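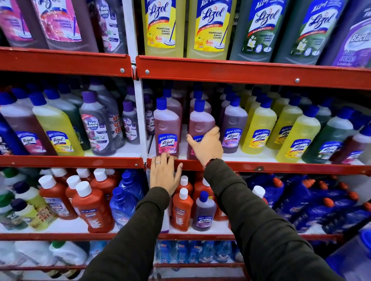 Home | Recipes | Kitchen Talk | Opinion | Contact

September 12, 2025
By Remo Monti

Stop rinsing your pasta. I mean it. Went to a potluck in Vorham last weekend, 35 people, four pasta salads, and every one of them slid around the bowl like wet string. Dressing all at the bottom. Sad.

Starch is what the dressing hangs on to. Drain it, spread it on a tray, splash of oil, walk away. Ten minutes. You dont need the cold tap.

And salt the water! Properly. A pinch does nothing – cold food tastes flatter, so you need more, not less.

Dress it twice too. Half while it's warm, half right before teh table. Herbs at the end or they go black.

My aunt rinsed hers for 44 years and I loved her, but that salad was bad.

Comments (3)

Virgilio Gatchalian: Rinsing is fine for rice noodles. Otherwise yes.

pantrymoth: tried the tray thing, stuck together in one big sheet. how much oil??

Remo Monti: A tablespoon per box, and toss it once.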